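About > Company > What We Do
We use cookies to measure site traffic. Accept | Settings

About Fivari

Fivari specifies and supplies small tableware and countertop appliances for breakfast service in guesthouses, staff kitchens and student housing. The company was set up by Raghavendra Venkataraman and works from one site in Clondilow. The current catalog holds 516 lines, most of them bowls, cups and toasters.

Each line is checked as part of a place setting before it is listed. The standard setting is laid out on a table with the toaster plugged in and bread in the slot.
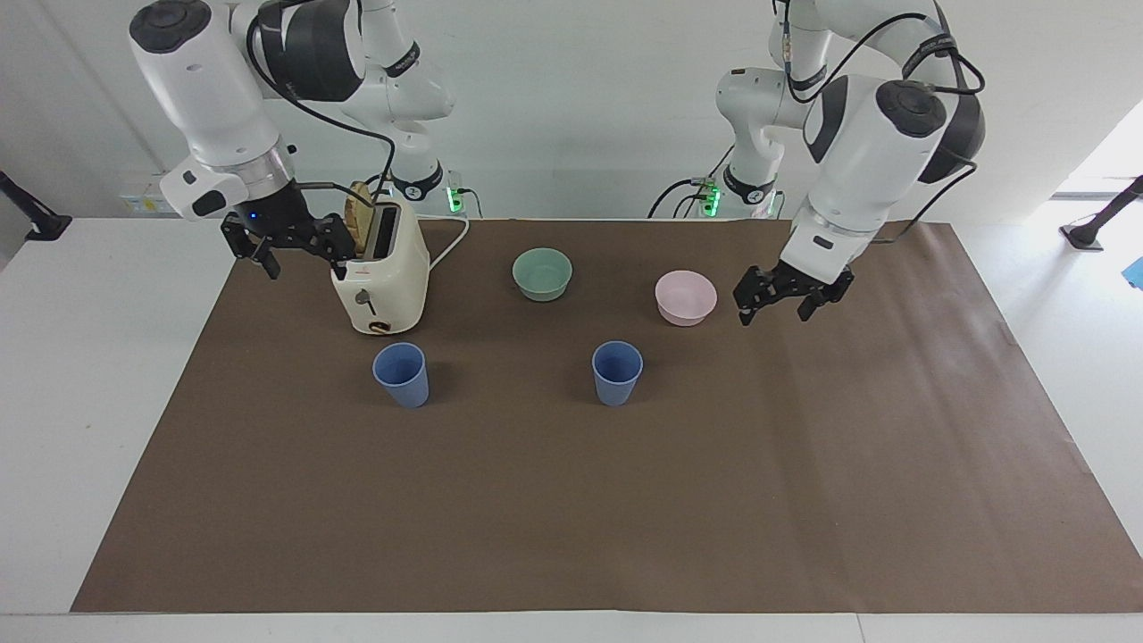

Clearance between pieces is recorded first, then cord length, then the reach from a seated position to the lever. Bowls are supplied in pale pink and pale mint green, cups in light blue. Colors are matched by batch, and a batch that falls outside tolerance is sold separately as seconds under the Sekimel name.

Share 92 | Comments 0

Cups are assessed for rim shape and for how they behave when tipped. Plastic is the default material for cups in shared kitchens. Bowls are assessed for stacking and for ease of cleaning around any interior ridges. Brown paper mats are used under the setting to protect the tabletop and to keep crumbs in one place.
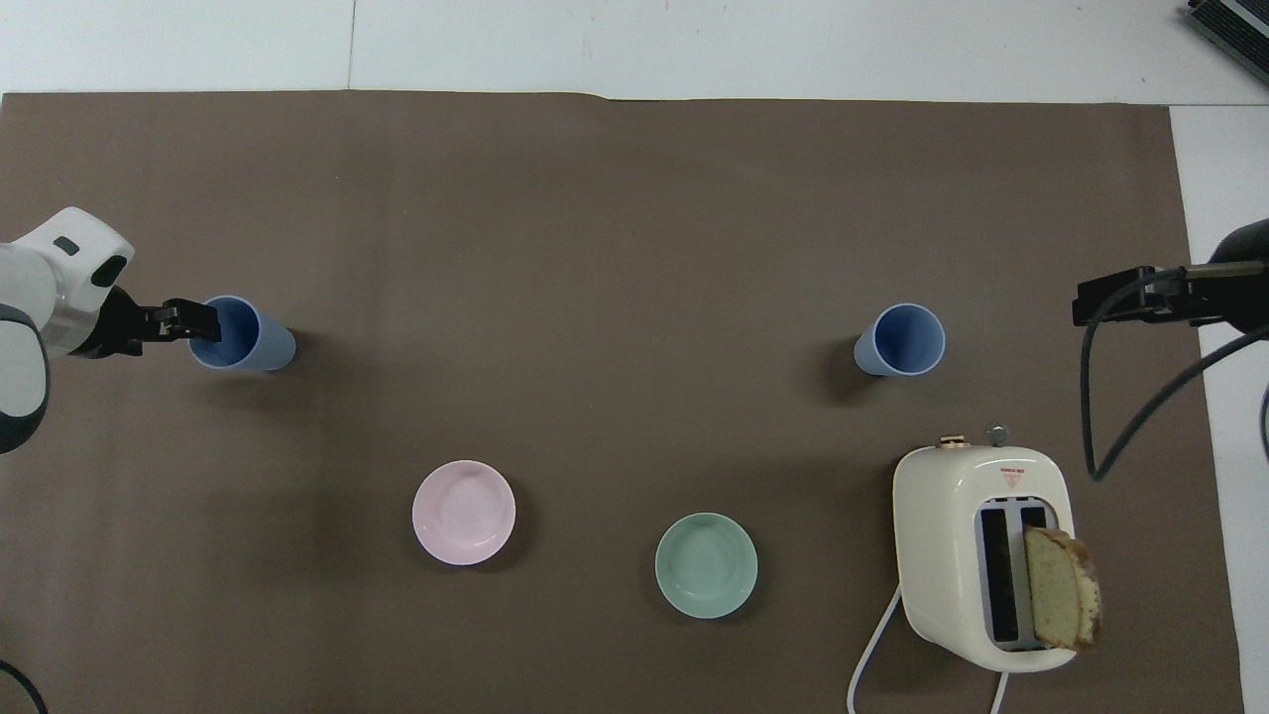
Page 837

Toasters are chosen for slot width, crumb access and legible warning labels. Cream is the stock color. Replacement knobs and levers are held for the models we list.

Minimum order for cups is 1000 pieces. Bowls and toasters have no minimum. Delivery is handled by Fernandes, and damaged pieces should be reported with the batch number from the carton.

Page last revised July 4, 2025.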